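Gandemetti Step Riser, clear, three-tier
Counter displays > Snack and drink

Sold by Escobedo Counter Supply. Ships flat in two pieces from the Grunport warehouse. Item 14 in the spring list, if you still have the paper one.

Every counter has the same problem. The thing in front sells, the thing behind it goes out of date, and once a year somebody reaches back there and finds a box of cookies from another era. The Step Riser lifts the back row up where a customer can see it. It does this by being a set of stairs. We won't pretend there is more engineering in it than that.

The acrylic is clear all the way through, so it goes with whatever your counter is made of, including the counters we would have talked you out of. Edges are polished. Feet are small rubber dots that peel off if you pick at them, so don't pick at them.
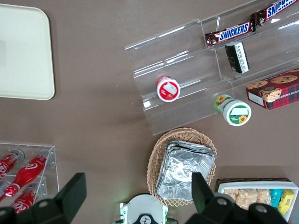 Mixed stock is where a stepped shelf earns its keep, and also where most people get carried away. Put flat, light things on the top tier and save the lower ones for jars and boxes. Candy bars do well up high, the way the Snickers are laid out, with the logo turned to the customer. Jars should stand up. A jar on its side, like the one with the sunflowers on its label, shows off its artwork nicely and would also like to leave. If you must lay one down, put it somewhere it can't roll. The clear bottle rack is a separate item (see Goes With) and takes its bottles lying down, which they seem to prefer.

The riser holds its shape under a full load of drinks. Our own Maximiliano Ulloa, who runs returns and has seen every way a shelf can come back, left one fully loaded in the stockroom in March and forgot about it until the inventory count. It was fine. He has asked us to say that this was a test.
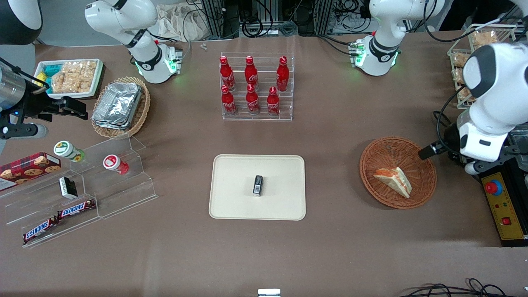
For bottles, keep to one kind per riser and line them up in even rows, labels forward. Two rows of three makes a tidy block and leaves room on the counter for a basket of sandwiches, a tray for small items and whatever else has to live there. Leave a little space at the sides. Customers grab at an angle, and the neighbor always goes over first.

Cleaning
Warm water, dish soap, soft cloth. Window spray with ammonia will cloud it. So will the scratchy side of the sponge, and we can tell which one you used.

Goes with
Gandemetti bottle rack, clear, two-tier
Priltulden tray, rounded corners, cream
Priltulden wicker basket, scalloped rim (food-safe liners sold in packs of 100)

Ordering
Single risers ship the next working day. Orders over 300 pieces go by freight, and somebody has to be there to sign for the pallet. Returns are accepted unused, in the original sleeve, with all the rubber dots.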